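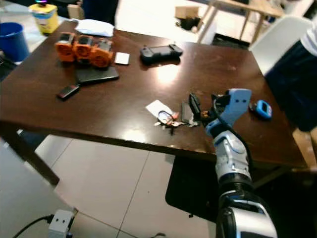
4. What we did in the lab sessions

4.1 The clutter task

By February the students could all get the arm to go to a point and come back, and they were (fairly enough) getting bored of it. So I threw out the foam cubes. Each group was asked to cover a table with whatever they had in their bags and in the Wosix parts cupboard, and then to drive the arm by hand, through the Leiva control software, and pick things up one at a time. I gave them one rule, which was no food, and they broke it in the first session.

There were nine groups, and each had 60 minutes per session to set up, record their attempts and tidy away. I had wanted to let them run longer, but the room is used straight after us and the arm takes a while to park properly.

I'd thought the hard part would be the objects themselves. Some of that was true: keys were everybody's enemy! A bunch of keys looks like one thing to us, but you have to decide which bit of it you are going to grab, and the students argued about this a lot more than I would have guessed. Ring or key? Most went for the ring. In the layout in Figure 2 the keys are spread out along with the ring and a red tag, and then there's a paper slip lying just above them, and thin flat paper is another thing I would now leave until late in the course.

The table gave us more trouble than the keys did. It is dark wood with a shiny top, and the ceiling light makes a bright patch on it (you can see it in Figure 2, just below the games console). Several groups wrote in their logs that they had misjudged the height of the gripper when working from the camera view alone, and I did exactly the same when I had a go. Black things on dark wood were bad for this too. Ayten Gezer, who marked the logs with me, suggested laying a pale cloth under everything. We tried it for one session and the cloth kept getting picked up along with the objects, so back to the bare table we went.

4.2 What the students wrote down

The log sheet was adapted from the one in our Grudau pilot. For every attempt the driver wrote down the object, how they meant to approach it, what happened, and what they would change. The last box was the one I cared about, and at first it was mostly empty or said "go slower". I moved it to the top of the sheet and the answers got longer straight away, which I still find a bit funny.

We ended up with logs from 19 students that were complete enough to use. The others had pages missing, or the driver and the note-taker had swapped places halfway through without saying so. I've left those out of the coding in Section 5, though I do quote from a couple of them because the remarks were too good to lose. One just says: "Upright things first. Ask me how I know."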